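Home News Products Events Jobs Newsletter Search

Plider opens its cluttered-table simulation kit to outside users

A simulation kit that lets developers try out robot arm software on a crowded tabletop before touching any hardware has gone on general release.

The kit, called Saliba, comes from Plider, a small software firm based in Grurnordale. It has been in the hands of a limited group of testers since the spring and became available to everyone in October. A licence covers one site and any number of users at that site, and the price includes updates for the first year.

Saliba builds table scenes from a library of 2000 household, workshop and ornamental objects. The user picks a table, a background and a level of crowding, and the software places the objects and sets up a robot arm beside them. The arm can then be driven by the user's own control program, or by a simple one supplied with the kit. Each scene can be saved and run again with exactly the same starting layout, which Plider says was the request it heard most often from testers.

Hussam Chidiac, who runs product development at Plider, said the company had started work on the kit after finding that its own test scenes were too tidy.

“We had a cup, a block and a bowl on a plain table, and everything worked,” he said. “Then we would send the same program to a customer and it would knock over the first tall thing it met. We wanted scenes where the arm has to go round something awkward to reach something small.”

The objects are deliberately mixed. Kitchen items turn up next to garden ornaments, toys, bathroom bottles and pieces that would be hard to put a name to. Chidiac said the mix was meant to stop control programs from leaning on the idea that certain things always appear together. Surfaces and walls are varied in the same way, with stone, wood, cloth and painted finishes in the standard set.

The kit comes in three parts. The scene builder handles layout and can be used on its own. The runner plays out the movement of the arm and the objects, and keeps a log of every contact. The viewer shows the result from any angle, either as it happens or afterwards, and can export stills and short clips. All three run on an ordinary desktop machine with a recent graphics card, although Plider recommends a second card for anyone who wants to run scenes in batches.

Setting up a first scene takes a few minutes. Objects can be dragged into place by hand or scattered automatically, and a check box prevents the scatter tool from leaving anything balanced over the edge of the table. Weight and grip are set for each object in the library, and users can change either value. Fragile objects can be flagged, in which case the runner stops the attempt if the fingers press too hard.

There are two levels of licence. The basic one includes the full object library and a single arm. The extended one adds a second arm in the same scene and lets users bring in their own objects as scanned models. Schools and colleges can apply for the extended level at the basic price.

One of the early testers was Dremadau, a firm that writes sorting software for parcel returns. It used Saliba to compare two ways of approaching small objects placed close to larger ones. The firm said it had kept the kit on after the trial ended and was now using it for a check each evening at 6pm, when the day's changes to its code are run against a fixed set of scenes.

Dremadau did raise some complaints. Thin objects lying flat on the table were hard for the arm to pick up, and in the early version they sometimes slid in a way that did not match what the firm saw on its own benches. Plider said it had reworked how flat objects behave and that the fix was part of the general release. A second complaint, that transparent objects took too long to draw, has been dealt with only in part. Users can now switch to a quicker and plainer view while a batch is running.

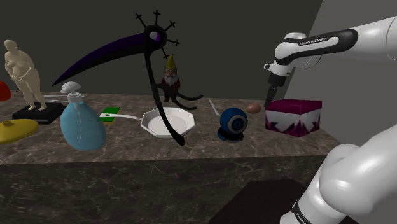 A Saliba scene with the gripper above a small brown egg. The webcam and the lidded box are close by on the marble-topped table.

Small rounded items feature heavily in the supplied test scenes. Chidiac said they were a good way to show up faults in the last few centimetres of a movement, when the fingers have to come down beside neighbouring objects without touching them.

“An egg is easy if it is alone,” he said. “Put a box next to it and you find out how good your approach is.”

The kit does not yet support soft items such as clothing or bags, and liquids are left out altogether – a bottle in the library is treated as a solid object with a fixed weight. Plider said cloth was next on its list but gave no date. Arms on moving bases are not supported either, and the company said it had no plans to add them.

The manual is supplied in English and French. Support is by email on the basic licence, with telephone help for extended users during office hours. A trial version with a reduced library can be downloaded free of charge and runs for 3 weeks, after which scenes can still be opened in the viewer but no longer edited or run.

Plider will hold an open afternoon at its Grurnordale office for people who want to try the kit with their own control programs. Places are limited and should be booked through the company – visitors are asked to bring their code on their own laptop.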